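Ulcombe Keys: a small dataset on handling key bundles with two arms

October 26, 2021
By the Ulcombe maintainers

## Summary

Can a machine do household chores yet? For most of them our answer is still no, and a bunch of keys is a good way to see why. Ulcombe Keys is a set of 800 teleoperated episodes in which two arms hold, pass and turn key bundles and ring hardware. Each episode is 20 to 36 seconds long. The set is meant for training and testing grasp and handover policies.
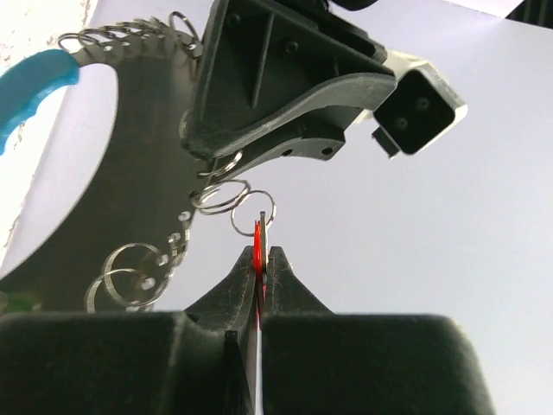

Keys are hard for three reasons that come up in every split. Metal rings are shiny, so depth readings drop out. The parts move against each other, so the pose of the bundle changes after every contact. And the piece you want is often thin and seen edge-on, which leaves very few pixels to work with.

## What is in the set

- Wrist camera video from both arms
- Joint positions and gripper opening
- A text label for each episode ("hand over", "hold still", "let hang")
- A pass or fail mark given by the operator

All episodes were recorded in one home-style room. There is no force or touch data. Sonis, the recording tool, writes one folder per episode, and the folder name is the episode number.

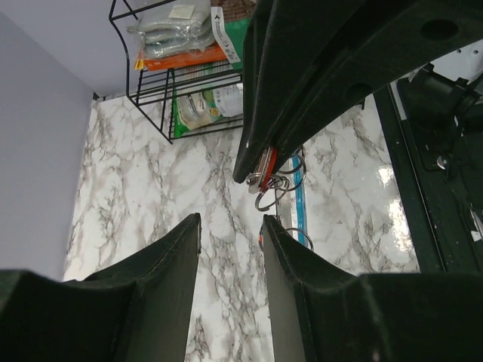
Backgrounds were left as they were. Household goods stay in view in many episodes, and we did not mask them. If your model needs a clean background you will have to crop. The Devadiga loader has a crop option, off by default.

## Known problems

Glare is the big one. Light bouncing off a polished surface can look a lot like a ring to a simple detector. The second is occlusion – the arm that holds the bundle often hides the point where it is held.

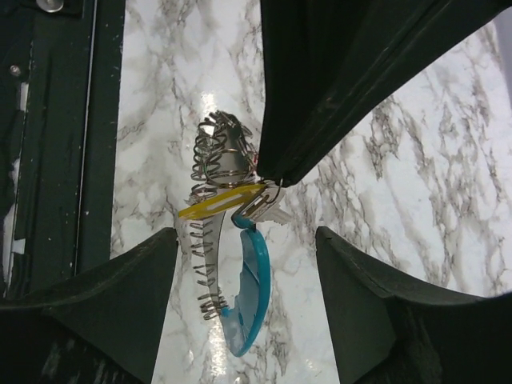
Key hardware hanging from one arm, with the other gripper open below it.

Time stamps from the two arms can drift by a frame. We fixed this for everything recorded after August, but older episodes still have it. Check the "sync" field before you mix them.

## Baseline

We trained one policy, Bruvico, for 1000 epochs on the hand over episodes. It does fine when a bundle is short and hangs straight. Long chains of rings are another matter – they swing, they catch on a fingertip, and the policy closes on air. 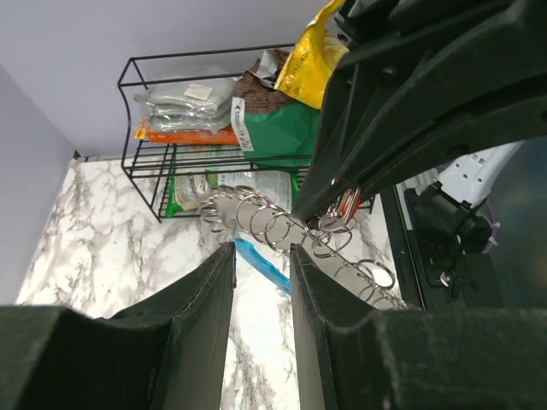

We would not put this policy in a home. Picking a key off a hook and giving it to a person is still out of reach for it, and so is choosing the right key from a bunch.

## Use

Free for research. Please report bad labels by episode number.

## Comments

**ringbearing:** Is the operator's pass mark given live or on replay?

**maintainers:** Live. A few are wrong.

**tallow_k:** The crop option saved me a lot of trouble. Would like to see touch data in the next version.

**pbx:** Same drift here in the older episodes. Dropping the first frame on one side fixed it for me.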